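From: Shakuntala Uniyal
To: lestine-homecraft list
Date: Wednesday, August 22, 2018
Subject: Re: Re: trays vs. bins for small parts

Harish Ahuja wrote:

> I've gone over completely to trays and I'd encourage everyone to do
> the same. You tip your pieces in, you can see all of them, you pick
> what you want and tip the rest back. I bought a stack of the Clindton
> shallow ones in February and haven't lost a piece yet. They say sorting
> goes twice as fast, and I believe it. Yellow is the color to get.
> Everything shows up on yellow.
>
> If anybody still has the deep Weltiren bins, my advice is give them to
> the kids for the bathtub.
>
> Harish

Harish, I'm glad it's working for you, but I have doubts about most of this.

Start with "twice as fast." Twice as fast as what? If they mean faster than digging in a deep bin with your fingers, sure, I'll give them that. So is a dinner plate. So is the lid of a shoe box, and I have a closet full of those. I'd want to know who did the sorting and whether they had ever seen the pieces before.

I also don't buy that nothing gets lost. You've had yours since February and you live alone with a door that shuts. I sort at the end of the dining table, with people walking by, and the first thing that happens to a shallow tray is that a sleeve catches the rim. A deep bin can take a bump. When I tried the Sisodia trays (same idea, a little smaller) I was on my knees under the table by the second evening.

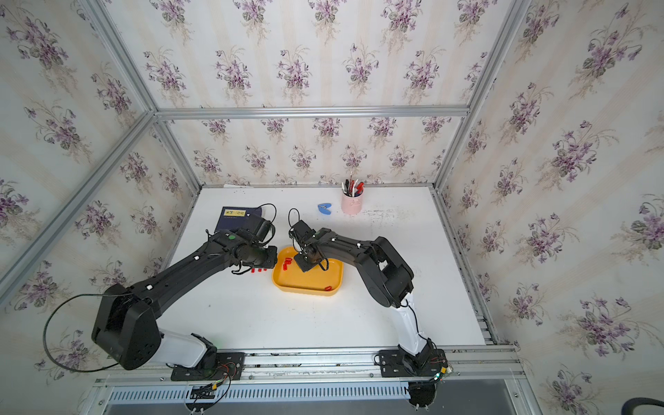
Color is where I'll argue with you the hardest. You say everything shows up on yellow, and I think what you mean is that your pieces show up on yellow. Red does fine, I admit. Those three little red blocks couldn't hide in a yellow tray if they wanted to, even with two of them bunched up near the rim. But most of what I sort is brass, pale wood and old cream buttons, and I would put good money on every one of those getting harder to see. If I had to pick one color for everything it would be a dull dark blue, and I'd still keep a white saucer for the dark pieces.

The surface under the tray matters too, and it hasn't come up in this thread at all. On a plain white tabletop a stray red block is easy to spot. On my table, which is dark and has a busy runner down the middle, it's gone until somebody steps on it. So before anyone spends money on trays, try a white pillowcase on the table for a week. You can shake it out over a bin when you're done.

One thing I will say for your side: rounded corners. The Sisodia ones have square corners and the small stuff wedges in there so you need a fingernail to get it out. If the Clindton ones are rounded inside as well as outside, that's worth something to me. Are they? The listing doesn't say.

And please don't tell people to give away their bins. My button collection was 3,949 at the last count, and I'm not laying that out in trays. The bins are for keeping and the tray is for the handful you're working on tonight. I have 13 of the Weltirens and they stack to the ceiling with the lids on. How high do yours stack with anything in them?

I'd be happy to borrow one of your trays for a couple of weeks and report back. Bring it Thursday if you remember, and I'll bring the pillowcase.

Shakuntala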